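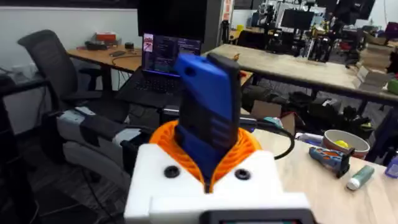 Office chair with a mesh back, laptop screen behind. Photo: Kirsten Arsenault

Leitão Hall to reopen for weddings in May, new rates posted

By Kirsten Arsenault

MUTEL – Leitão Hall will start taking events again in May, after a winter closed for floor and wiring work. Weddings first. Then company dinners, school banquets, the usual.

Bookings opened at 9 a.m. and the first three Saturday-type slots, the full-day evening package, were gone before lunch. Hall manager Henrique Mendes said he was still answering the phone when we called at 4.

"I have a list of people to call back and it's two pages," Mendes said. "If you left a message, you're on it. Please don't leave another one."

The big change is capacity. The main room is now rated for 344 guests seated, up from 260, with the old coat room wall taken out and a second exit put in on the Alder Street side. Standing receptions can go higher but Mendes would not give a number until the fire marshal signs the paperwork. Expected shortly, he said.

Rates are up too. A full day with the main room, kitchen and garden is $4000, tables and chairs included, linens not. The small upstairs parlor rents by the evening at $798. Town residents get a discount on the parlor only, which did not go over well with a few people at the open house.

"We got married there for a lot less than that," said one woman who was waiting to see the garden and did not want her name used. "But it does look nice. The floors look really nice."

The floors are the original maple, sanded and refinished. Stage curtain is new. Restrooms have been redone, and the one by the kitchen is now wheelchair accessible, as is the side entrance. The dance floor stays where it was, in front of the stage – Mendes said moving it to the window end was talked about and droped.

Outside catering is still allowed, with a catch. Caterers have to be licensed and insured, and must send proof to the office at least two weeks ahead. Cokumier, the catering company that handled most hall events before the closure, has signed on again and will have first use of the new walk-in cooler. Other caterers can use it if there is room. Couples who want to bring home-cooked food can do so for parties in the parlor but not the main room.

Music has to end at 11 p.m. indoors and 9 p.m. in the garden. That is an hour earlier outside than before, part of the deal worked out with neighbors on Alder Street. No sparklers. No confetti, inside or out. Candles OK in glass holders.

Parking remains the sore spot. The lot behind the hall was not part of the project and it still floods at the low end in a hard rain. Warkari, the contractor on the renovation, has given the town a price for regrading it but no money has been set aside. For larger events the hall will rent the church lot across the street and run a shuttle cart, with eight seats, for guests who can't manage the hill.

Events that were booked before the closure and pushed back keep there old rate. Mendes said those couples should have had a letter by now, and anyone who hasn't should stop by the office with a copy of the contract.

Deposit is a quarter of the total, due at signing. Refundable up to 90 days out, after that the hall keeps half. Tours by appointment in the afternoons, no walk-ins during setup.

More open house times are expected before May and will be posted on the front door and at the town library. The parlor can be seen at the same time.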